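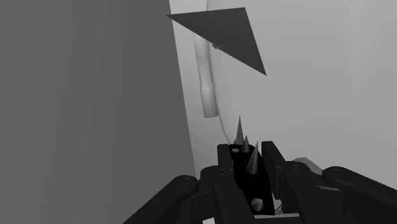 Ticket: Pre-order livestream stalls, price shown changes after reload
Product: Vilik app for phones and tablets
Status: Reopened by customer
Priority: Low (I have asked twice for this to be raised)

What I was trying to do

Watch the Bronderell launch stream inside the Vilik app and reserve the smaller of the new phones. The banner said app viewers would get early access to the order page. I had my doubts about that, but I signed in anyway, well before the 6 pm start.

What happened

The stream played for 17 minutes and then froze on the presenter's slide about battery life. Sound carried on. I closed the app, opened it again and got the countdown clock, as if the event hadn't begun. When the order page finally loaded, the price was higher than the one in the banner. Reloading brought the old price back. Reloading again put it up.

Tried so far

Signed out and in. No change.

Cleared the app's stored data, as your help page suggests. This lost my saved address and did nothing for the stream.

Switched from home wifi to mobile data. The stream froze again after 4 minutes, so I don't accept the first reply on this ticket, which blamed my router.

Watched the same stream in a browser on a laptop, same wifi. It ran to the end without a hitch.
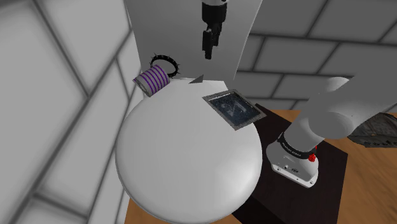 The browser order page also showed one price throughout, the lower one, so whatever is going wrong with the figures is in the app or in whatever the app talks to. I'd have thought that narrowed it down a fair bit.

Reply from support, January

Thank you for your patience. Our partner Grendo handles video for live events and has reported no faults for that evening. Please update to the latest version and try again.

My answer

Try what again? The event is over. I did update, and the replay freezes at the same slide. It's the same spot each time, on wifi and on mobile data. That doesn't look like a weak signal to me. If Grendo saw no faults, I'd like to know what they looked at — the browser stream, perhaps, which worked.

Nothing in the reply mentions the price.

Second reply from support

We have passed your comments on pricing to the store team. Prices may vary by region. Your account region is set to Treloar.

My answer

My account region has been Treloar since I opened it, and I did not move house between one reload and the next. I have 3 screenshots of the order page with the time showing on each, and can send them if someone gives me an upload link that accepts more than one file. The present one says "limit reached" after the first.

Still open

Why the app stream and the replay stop on the battery slide.

Which price is the real one. I have not ordered and won't until somebody puts it in writing.

Whether "early access" meant anything. The browser page took orders at the same moment as the app, as far as I could tell, and the counter saying the first 1000 buyers would get a free case never moved while I was looking at it.

Please don't close this again as "resolved by update". It wasn't.
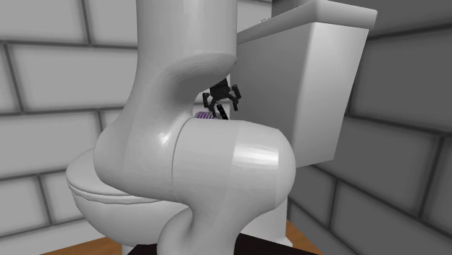

Robot arm in front of a white toilet, computer-rendered.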